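The Green Basket

My mother sold the apartment in Zalten in November, and she gave me one week to take what I wanted. I wanted very little. I took the iron, two pans, and the T-shirts that my brother left in the bottom drawer when he went away to work on the ships.

The bus back to the city takes all night. I kept the bag of shirts on my knees because the driver would not let me put it above the seats. It smelled of our drawer, which is a smell of soap and old newspaper. A woman beside me slept with her head against the bag, and I did not move it.

At that time I rented one room above the Khasawneh bakery. The rent was 210 each month and the heat from the ovens came through the floor, so I did not pay for heating. In summer this was terrible. In November it was the best room in the street. I had a bed, a chair, and a shelf that leaned a little to the left. I did not have a place for shirts.

So I bought a basket. It came from Omness, the big shop behind the station, where everything is plastic and everything is a bright color. I stood a long time before the baskets. The white ones looked like a hospital. The blue ones were sold out. I took a green one with small holes in the sides, and I carried it home on my head like a hat, because it was raining.

My brother never folded anything. When we were children he pushed his clothes into the drawer with his foot, and my mother took them out again and folded them while she talked to him about his future. She had her own way. First the shirt must be laid flat with its back to the ceiling. Then one side comes to the middle, then the other side, then the bottom goes up to the collar. She smoothed it with her whole arm, from the elbow to the hand, as if she was spreading dough. She said a shirt that is folded well will forgive you for one year in a drawer.

I had forgotten this way. In the city I put my shirts on the chair, and when the chair was full I washed them. But now I had his shirts too, and they were big, and they still held the shape of him at the shoulders. I did not want to throw them on a chair.

I put them on the floor and knelt down. The first one went wrong. The sleeve came out from under the side like a tongue. I opened it and began again, and it went wrong on the other side. Below me the baker had started his radio, so it was nearly four in the morning, and I was on my knees having an argument with a piece of cotton.

The orange one was the first that I did well. I put it in the basket with the collar up. The pink one, which my brother wore to make our uncle angry, needed much more time.
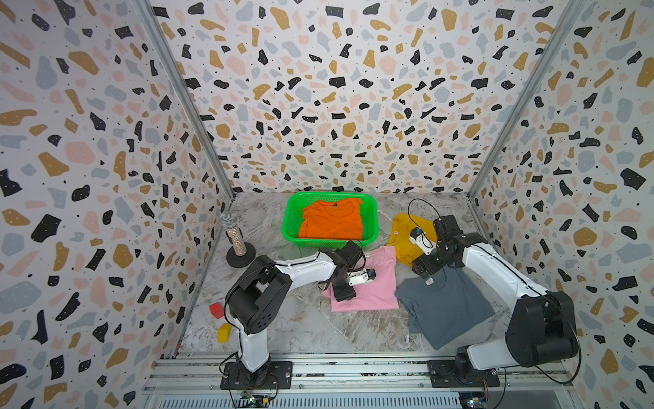 I stopped to make tea, and while the water was heating I looked at the shirts and tried to remember him in each of them. The gray one was easy. He wore it on the day he got the letter from Windolis, the shipping company, and he read us the letter standing on a kitchen chair. The letter said that he would be paid 1000 for the first voyage. My father asked him to read the number again. My mother asked if there was a doctor on the ship.

The yellow one I could not place. Perhaps he bought it and never wore it. Perhaps it was mine.

I drank the tea and put on the yellow shirt over my pajamas. It came down almost to my knees. Then I went downstairs, because the baker sells the first bread from the back door before the shop opens, if you knock and if he likes you. He looked at the shirt and gave me two rolls, and he asked if my brother was back.

I said no, not until spring. I asked him how he knew it was my brother's shirt.

"He stood here in it," the baker said. "The night before his ship. He wanted to wake you up, and then he did not want to. He ate four rolls and went to the port."

I went up again with the rolls under the shirt to keep them warm. I took it off, laid it on the floor with its back to the ceiling, and smoothed it with my whole arm.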